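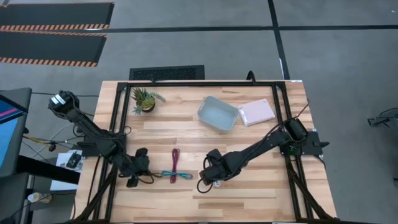
Butcher-Block Tops: Your Questions, Answered at Some Length

Cetwood > Help and Care > Wood Tops

Filed under: Oiling & Upkeep, Wood Basics, Workbenches and Tables

We get a lot of mail about butcher block at Cetwood, and I love answering it, but I've noticed I keep typing the same paragraphs. So I've gathered up the questions that come in most often. If yours isn't covered, write to us anyway (mornings are best, before the saws start up) and I'll do my best by you. Ah-rin Tak, customer care

Why are the strips in my top such different colors?

Every strip comes from a different board, and often from a different tree, so you'll get pale strips sitting right beside honey-colored ones. We do shuffle them a little before glue-up so that all the dark pieces don't land at one end, but we don't try to make them match. Some folks open the crate and worry for a minute. Give it a season! Light woods mellow as they age, and the contrast usually softens. If you really want an even look, tell us before we glue, and we can pick through the stack for you. There's a small extra charge for the sorting time.

Which oil should I use?

For a kitchen top where food touches the wood, plain food-grade mineral oil is hard to beat. It never fully hardens, so you'll need to put it on again now and then, but it's cheap and very forgiving. For desks, benches and craft tables we ship Brulell, our own hardwax oil, which dries to a soft satin surface and stands up better to elbows and coffee cups. Please don't put hardwax over a top that's been soaked in mineral oil. It won't grab, and you'll have a sticky mess that takes a lot of sanding to get rid of.

How do I put it on?

Wipe the top clean and let it dry completely. Pour a little oil in the middle, spread it along the grain with a lint-free cloth, and let it sit for 30 minutes. Then wipe off everything that hasn't soaked in, and I do mean everything, including the edges and the underside of the front lip where it likes to collect. Lay your used hardwax rags out flat outdoors to dry, or soak them in water and seal them in a metal can. Never ball them up in the trash. Rags with drying oil on them can heat up and catch fire all by themselves.

Do I have to oil the bottom too?

Yes, please. I know it's a nuisance to flip a heavy top, and I know you'll never look at it. But wood takes in moisture from both faces, and if only one of them is sealed the board can cup. Do the bottom first, and do it before you attach the base.

How dry should my house be?

Anywhere from 35 to 55 percent humidity keeps a top happy. December is when our phone rings, what with furnaces going and the air getting thin and dry, and a hairline gap opening up at the end of a strip. Don't fill it right away. Plenty of those gaps close up again by spring, and filler just gets squeezed out when they do. A small humidifier in the room does more good than anything you can rub on the wood.

Can I screw or clamp things to my top?

You can. Drill a pilot hole first, every time, and put a bit of wax on the screw. For anything long that runs across the strips, such as a rail or a steel base, use slotted holes or figure-eight fasteners so the wood can move in its width. Clamps are fine too, with a scrap of wood under the jaw if you care about dents.

Mine has a water ring. Is it ruined?

Oh, goodness, no. A white ring is usually only in the finish. Let it dry for a day, then rub gently along the grain with a fine pad and a dab of oil. A black ring has gone deeper and generally means iron got wet on the wood, a can or a skillet as a rule. That one wants sandpaper, starting at 120 grit and working up, and then fresh oil over the whole area so you don't end up with a dull patch.

What sizes do you make?

Our two standard lengths are the Kahsay, at 86 inches, and the Gridis, at 107 inches. Both can be trimmed at the shop for free. If you cut one at home, use a sharp blade, tape the line to keep the edge from splintering, and seal the fresh end grain that same day. End grain drinks oil like you wouldn't believe, so plan on three or four coats there.

Can I return a top I've already oiled?

I'm afraid not, unless there's a fault in the wood or the glue. Please look it over in good light before you open the can.

Reader comments

Tsehay Habte: Thank you for the part about the underside. I skipped it on my first top and it cupped enough to rock a cereal bowl. Would oiling the bottom now bring it back?

Ah-rin Tak: It might help some, Tsehay. Lay it hollow side down on spacers for a couple of weeks so the air gets all around it, then oil both faces once it's flat.

benchmouse: How long before I can set a lamp on a Brulell finish?

Ah-rin Tak: Overnight for light things, and a full week before anything with rubber feet.

Garage Dad: Waited on the winter gap like you said. Closed by April.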